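Category: Home & Everyday Life Studies
9 min read

4. What people keep, and why

4.1 Keeping things past their use

When we began visiting households in Hollthorpe we expected to hear a good deal about money, and we did hear some, but what people really wanted to talk about (often over a second cup of coffee, and long after our list of topics had run out) was how they had come by their kitchen things. Of the 136 households that let us in, most could point to at least one item they no longer cooked with and had no plan to part with. Paterson's earlier work in Eston found much the same, though her families were younger and moved more often, and we owe her a great deal for the loan of her interview guide.

Boards came up again and again. They are cheap, they last, and they take on the marks of whoever used them, so that a daughter can tell you which side her mother saved for onions. Round boards with a raised rim, of the general kind in Figure 3, were often spoken of as bread boards whether or not any bread was ever cut on them. 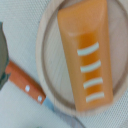 Figure 3. Round wooden board with a raised rim and a groove inside it.

We were struck by how seldom anyone used the word "heirloom." People said "the old one" or "the good one," and in a few homes these were the same board. Vávra has argued that such plain names do the work of a family record, and our December visits, when kitchens were full and relatives were on hand to correct each other, gave us plenty of reasons to agree with him. One woman in Zurnar, where we ran a smaller set of visits, was interrupted so many times by her sisters that we ended up with three histories of a single rolling pin, and we have kept all of them in our notes.

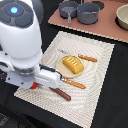 Did people who had moved recently keep fewer old kitchen things?
They kept fewer large pots and serving dishes, but small items such as boards, spoons and rolling pins mostly made the trip with them.

4.2 Giving things away

Parting with an item was rarely a quick matter, and we came to think of it as a kind of slow handing over, in which the board or the pan might spend a year or two in the garage first.

14 shares | 6 comments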